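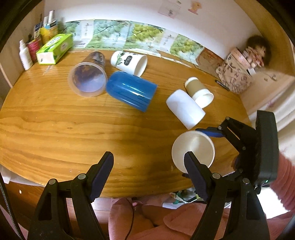 Tue 2 October

Finally got the stall fee paid for the Hinley market, so there's no backing out now. $50 for the spot and another $2 for "processing", whatever that means, and Nuwan says I got off light because last year he had to rent the canopy too. I'm doing it! I have a folding table, half a tablecloth (long story, involves the iron) and a kitchen that smells like cardamom down to the drawers.

Spent the morning on labels. I wanted them to say Stunach Road Chai, which is where I started making it, and then I typed it out and it looked like something you'd take for a sore throat. Tried it in three fonts. Still medicine. Slept on it - well, napped on it - and now I'm leaning toward just my last name, Roy-style, like Nuwan Roy does with his hot sauce. His looks great. Mine would look like a law office.

The batch from last night was too sweet. I keep doing that when I make the big pot, because I taste it at midnight when anything with sugar seems like a wonderful idea. Cut it back this afternoon and threw in more ginger and some black pepper, and it's so much better, it has that little kick at the back of the throat. Wrote the amounts on the back of the gas bill. Must copy them into the notebook before I pay the gas bill.

Still going around in circles about cups. Paper is nicer to hold with something hot, and I like a plain white one, but then everyone at the market has plain white. The place in Neves sells them in sleeves of 50, and I think 200 is sensible for a first try. Mom thinks 200 is wildly optimistic. Mom also thought the library job would last a month and I was there until they closed the branch, so we'll see.

Drove over to Bovo for milk powder and got stuck behind a hay truck the whole way, windows up, sneezing. Walked around the store twice and forgot the star anise, which was the actual reason for going. Came home with a mop.

Car is making the noise again. The guy quoted me $438 back in the summer and I said I'd think about it, and I have thought about it, and I'd still like to not pay it. If it gets me and the big urn to Hinley and home again, I'll book it in.

Knees sore, feet sore, kitchen a disaster. Going to soak the strainer and watch one episode of something. Need to call Nuwan tomorrow about sharing the extension cord, and ask if he's got a spare cash box.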